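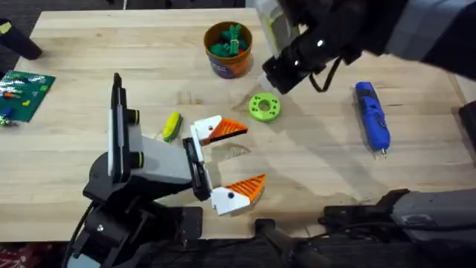
What does the export compliance desk at Bulness do?

The desk reviews outgoing shipments, payments and partner contracts for anything that could break anti-bribery law, sanctions or export control rules. It also keeps the records that a prosecutor or regulator would ask for if a case were opened. It does not give legal advice to outside parties.

Which laws apply to a sale made outside the United States?

More than one set, in most cases. US anti-bribery law covers US companies and their employees wherever they work, and it can cover foreign persons who take a step in a corrupt scheme while on US soil. The law of the country where the customer is located applies as well. If the goods pass through a third country, that country's transit and customs rules have to be checked before booking.

Does a tariff change affect a contract that is already signed?

It depends on the delivery term and on whether the contract has a duty clause. Without such a clause, the party named as importer of record normally carries the new duty. Contracts on the Rerum template include a duty clause at section 16. Older contracts may not. Check the signed copy and not the draft, as the two sometimes differ.

What counts as a bribe?

Anything of value offered, promised or given to a public official in order to win or keep business. Cash is the obvious form. Travel, school fees, a job for a relative, a loan on soft terms and a donation to a charity the official controls can all qualify. The offer is enough. It does not matter that the official refused, or that the business went elsewhere.

Who is treated as a public official?

Ministers, customs officers, judges and members of a legislature. Also employees of state-owned companies, in many cases, including those at a junior grade. Staff of public hospitals and state universities fall into the same group for our purposes. If ownership of a company is unclear, treat its staff as officials until the Pivia check has come back.

What is the Pivia check?

Pivia is the screening tool used for customers, agents and banks. It compares names, addresses and ownership data with government restricted-party lists. A result is valid for 30 days only if the ownership data has not changed in that time. A match is not proof of anything. It means the order stays on hold while a reviewer compares the details.

Is there a limit on gifts and meals?

The limit is $300 per person per year for private-sector contacts. For public officials there is no standing allowance and every item needs written approval in advance. Splitting a single dinner over 2 expense reports to stay under the limit is a policy violation, whatever the amount.

Can a sales agent be paid on commission?

Commission is permitted if the rate is in a written contract, the agent has been screened, and payment goes to an account in the agent's own name in the country where the agent works. Requests to pay a third party, or to pay in a country with no link to the deal, must go to the desk before any reply is sent to the agent.

Are small payments to speed up customs clearance allowed?

US law contains a narrow exception for routine government action. Many other countries have no such exception, and the payment is a crime there. Company policy follows the stricter rule. The only case outside the policy is a payment made under threat to someone's health or safety, and it has to be reported as soon as the person is safe.

What happened with the Lanz shipment?

The Lanz order was held at the port in August after the consignee's parent company was added to a restricted list. The order covered 265 units. It was returned to the warehouse and the sale was canceled. The desk filed a voluntary disclosure covering an earlier delivery to the same consignee. Further details are not published while the file is open.

What is a voluntary disclosure?

A written report to the enforcement agency about a possible violation, made before the agency has learned of it from another source. It can reduce a penalty but does not rule one out. Only the general counsel can decide to file – managers should not contact an agency on their own account.

How are sentences set in foreign bribery cases?

In federal court the judge starts from the advisory guidelines, which look at the value of the benefit, the number of payments, the rank of the official and the role of the defendant. Prosecutors and the defense each file a memorandum recommending a sentence. The judge is not bound by either one. Fines and forfeiture are decided separately from prison time.

How long must records be kept?

Keep them for the full retention period printed on the file cover. The period runs from the last event in the transaction, including any later repair or re-export. Chat messages about a deal are records. If a legal hold is in place, nothing is deleted until the hold is lifted in writing.

Who should be contacted with a question not listed on this page?

Aidan Moynihan at the compliance desk. Questions received before 2 p.m. are normally answered the same business day – later ones go into the next day's queue. Include the order number and the country of destination.

Related
Restricted-party screening: how to read a match
Duty clauses in the Rerum contract template
Working with agents and distributors
Reporting a concern

Contact | Copyright Bulness. All rights reserved. | Back to top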